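Rimutthorpe Guest House Walk-Through
Safety checklist with comments, as used before we list any place to stay in the Mellor valley guide

Inspected by: Evie Lambert
Second pair of eyes: Declan Horrocks
Property: the old mill house, 20 beds over three floors
Arrived: Friday, a little after lunch, in rain

1. Approach and parking
Signed from the road: YES
Path lit after dark: PARTLY
Comment: The sign is excellent and points at the neighbor's driveway. The neighbor came out to tell us so and has clearly given the speech before. One lamp by the gate works, the one by the steps doesn't. Bring a flashlight until this is fixed.

2. Front steps and entry
Handrail firm: NO
Mat secured: YES
Comment: The rail moves when leaned on. Declan leaned on it, which is how we know. The mat, by contrast, would survive a flood.

3. Fire exits
Doors open from inside without a key: YES
Routes clear: NO
Comment: Second floor exit was shared with a rack of walking poles and a stuffed pheasant. The poles were moved while we watched. The pheasant needs a decision.

4. Smoke and carbon monoxide alarms
Tested on every floor: YES
Comment: All loud. A guest in the attic room came down in a towel and was very decent about it. The lounge stove has its own CO alarm, dated and in good order.

5. Stairs
Even treads: MOSTLY
Lighting: GOOD
Comment: The fourth step from the top is taller than its friends. Owners say regulars know about it. A strip of bright tape would help the rest of us.

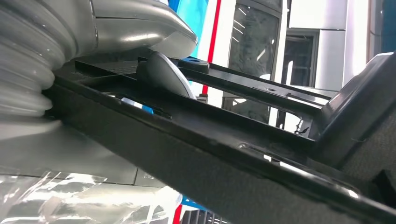
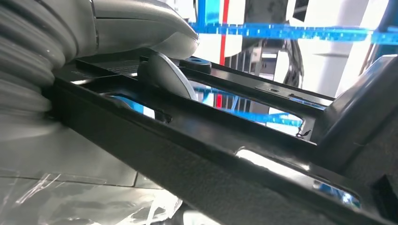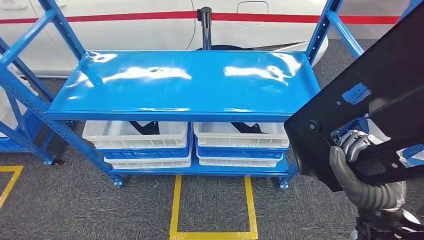 6. Bedrooms
Windows open and lock: YES
Upper windows have limiters: ALL BUT ONE
Bunk rails in place: YES
Comment: The odd one out is Odel, the corner room (they are named after local hills, so good luck finding yours at midnight). Best view in the house and a long drop under it. No children in there before the limiter goes on.

7. Bathrooms
Hot water at a safe temperature: NO
Non-slip floor: YES
Comment: Ground floor shower goes from glacier to kettle with nothing in between. The owner demonstrated the trick of it, which involves both hands and a certain faith. We have asked for a mixing valve instead.

8. Kitchen and breakfast room
Fire blanket within reach: YES
Extinguisher in date: YES
Allergens listed: NO
Comment: The porridge is very good and nobody could tell us what was in it. A card on the counter will do. The toaster is a Druvia of great age – the cord was sound, so it lives.

9. Grounds and river path
Edge fenced: PARTLY
Distance to water marked: NO
Comment: The path runs 600 yards down to the weir and the fence gives up halfway. Lovely walk in daylight. After dinner, less so. The owners have a quote of around $3,000 for the rest of the fence and pulled a face when they showed us.

10. Guest information
Emergency number posted: YES
House address posted: NO
Comment: If you have to call for help, you will need to say where you are. The folder in the hall has four pages on the ghost and no street address. It is 882 Weir Lane.

Result: HOLD, pending items 2, 6 and 7
Recheck: January, Declan to go. He has asked for the attic room.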